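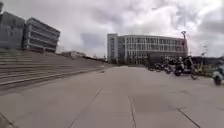

January
By Lena Lis

Outdoor route check, delivery robot, plaza leg
Unit 2170, Trivance cart, Sorkier route software
Checked with: Yeison Mosquera (spotter)

1. Emergency stop reachable from both sides. PASS
Left button is stiff. Yeison got it on the second push and would like a bigger thumb or a smaller spring.

2. Stop distance at walking speed, flat paving. PASS
Do this one with the load on. An empty cart stops beautifully and proves nothing.

3. Slab joints crossed straight and at an angle. PASS WITH COMMENT
Straight is fine. On the diagonal joint the front casters chatter, and the tilt log fills up with complaints. Ristness says this is within limits. Ristness does not have to read the log.

4. Drop-off detection, long steps on the left side. FAIL
The steps go up from the plaza, so the cart sees a curb and behaves. Coming back along the top, it sees more plaza. Keep-out line goes in the map before anyone runs the upper level. Until then the upper level is closed to the cart, including "just for a minute."

5. Parked two-wheelers, right side. PASS WITH COMMENT
Scooters are picked up every time. Bicycles are thin and the cart has opinions about them. Clearance set to 7 feet. Do not trim it to save time on the route.

6. Moving scooters. NOT SIGNED
The form asks whether the plaza is "pedestrian only in practice." It is not. Treat this leg as shared traffic, and use the crossing rules from section 2 of the Hsiao site guide. Retest with Yeison out front and the speed cap on.

7. Small litter on the route. PASS
Cart went around a paper cup with great ceremony. Slow, but I'd rather have slow.

8. Light and weather noted. DONE
Overcast, even light, no hard shadows. Kind to cameras. Repeat in low sun before sign-off; ticket 3593 is open for it and has been open a while.

9. Spotter vest worn. PASS
Under a coat, the first time. Now over the coat.

Result: lower level only, spotter required, items 4 and 6 to be rechecked.
L. Lis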